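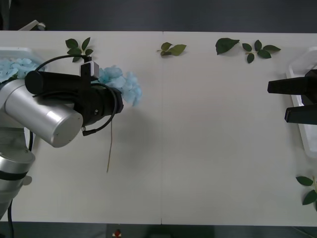
Su-chen Kan asked after the last gallery whether faux hydrangeas should be stored by color or by stem length, and pointed out that color is easier to remember but length is what decides if the tray will close up next to its neighbor.

Stem length wins for long-term storage. For sorting on the table, color is faster, and the Saslow prop room works by color first. These pages cover artificial hydrangeas, roses and loose foliage, laid out on a white top and divided between trays and a basket. Stock numbers refer to the Cuesta list.

We use this site's cookies to remember your gallery settings. Accept | Manage

Stems

Thick plastic stems are kept apart from wire ones. They don't bend, and a jointed stem under load will mark at the joint before it marks anywhere else. Scuffs on the lower segments are acceptable, as that part normally sits inside a vase.
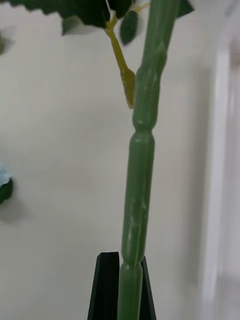 Side branches are checked at the point of attachment. A branch that turns under light finger pressure goes to Rhys Brunton for gluing and comes back into stock with a 2 on the tag. Leaves that have dropped off are bagged by edge type, serrated with serrated.

Roses and mixed pieces

Roses are laid with all blooms at one end. Packing them head to tail saves space but flattens the outer petals. The slotted basket is preferred to a closed box for anything that will be used again the same month.
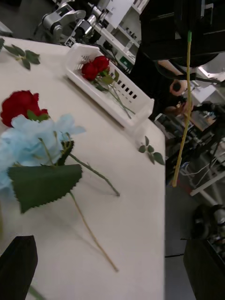
Red roses in the slotted basket; blue flower head, single rose and loose leaves on the table.

Loose sprigs are not thrown out. A short rose sprig covers a bare collar on a repaired stem, and Fadime Kırmızıgül's window set used up most of last year's bag.

Hydrangeas

Pale blue is the largest group on the Cuesta list, with 100 heads entered under item 270. Heads are handled by the stem, directly below the petals. Pulling on the petals loosens the center peg, and the head then spins. 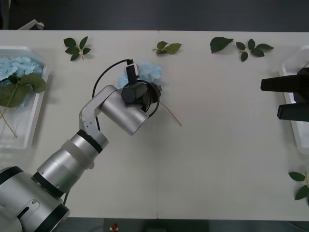
Foliage

Long-stemmed leaves go in last, over the flower heads. Green pieces left at the edge of the table are matched to bare stems before the trays are labeled. Anything without a match moves to the Skundow shelf until the next sort. Corrections to the stock list go to Araceli Olmedo.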